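Kuston Timber Table Oil, Low Sheen
Made by Drerada, Kevstead

Home > Finishes > Oils and waxes > Table oil

Item 914
In stock
Sold by the tin. One size. We tried a smaller tin and people rang to complain that it was smaller.

Overview

Kuston is a wiping oil for indoor tables, benches, shelves and anything else made of bare or previously oiled wood that has to put up with a household. It goes on with a rag, soaks in, and leaves a low sheen that still looks like wood. If you want your table to look as though it has been dipped in toffee, we sell a gloss varnish as well, two shelves along, and we will sell it to you without comment.

The recipe came from Loan Mai, who set up our first workshop in Kevstead and was tired of stripping polyurethane off good tables for people who had been told it would last forever. It has been adjusted once, to make it smell less like a cricket bat. There were objections from the cricketers.

What it does

Brings up the grain without turning pale timber orange. Most oils add some colour, and this one does too, though on light boards you will mostly see it as a slight warmth. On dark boards you may wonder whether you have done anything at all. Run a hand over it and you'll know.

It resists water, tea, and the sort of red wine people bring to your place. It does not resist hot pans. Trinh Triệu on our front counter keeps a trivet beside the till for use as a visual aid.

Choosing your shade

Clear is the only one we recommend for light timber. Honey is for people who have already bought the chairs. Smoke is grey, looks very smart in a tester patch, and is the tin most often swapped back for Clear, so please do a tester patch larger than a postage stamp. Look at it in the morning and again under your kitchen light before you commit the whole tabletop.
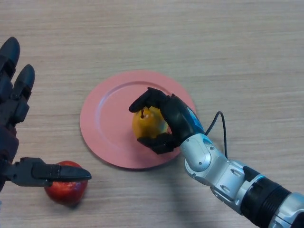 Light beige timber with a fine, softly wavy grain, and a pear on a pink plate.

How to apply

Sand to 100 grit, then finer if you have the patience. Always go with the grain. Vacuum, wipe down, and then wipe down again after you find the bit you missed, usually along the edge you'll be sitting at.

Stir the tin. Do not shake it. Pour a small puddle, spread it with a lint-free rag and leave it for fifteen minutes. Wipe off everything that hasn't soaked in, including the part you think looks nice and shiny. That part will be sticky by teatime and still sticky at Christmas.

Leave overnight and repeat. Bare timber wants three coats, and a table that has been oiled before will usually settle for one. Keep placemats off it for a week.

Rags soaked in oil can heat up and catch fire by themselves. Lay them flat outdoors to dry, or soak them in water and seal them in a metal tin before they go in the bin. We have no joke about this one.

Looking after it

Wipe with a damp cloth and a drop of dish soap. Skip the spray polish, especially the lemon kind, which leaves a film that the next coat of oil will refuse to have anything to do with. Rings from cups generally come out with a light sand and a dab from the tin. Rings from pot plants are a longer conversation, and Hòa Tạ in the workshop is happy to have it.

Not suitable for

Outdoor furniture, floors, laminate, anything already varnished, or chopping boards. For boards, see Ó Dálaigh Board Wax, further down this page's related items.

Details

Finish: low sheen
Shades: Clear, Honey, Smoke
Recoat: overnight
Clean-up: turps for brushes, soap for you
Keeps for: 4 years unopened, much less once the lid has been put back on crooked

Delivery

Tins travel by road only. Pickup is from the side door in Kevstead, where the bell works if you lean on it.

Related items

Ó Dálaigh Board Wax
Kuston Lint-Free Rags, bag of 100
Drerada Cork Sanding Block

Page updated 4/29/26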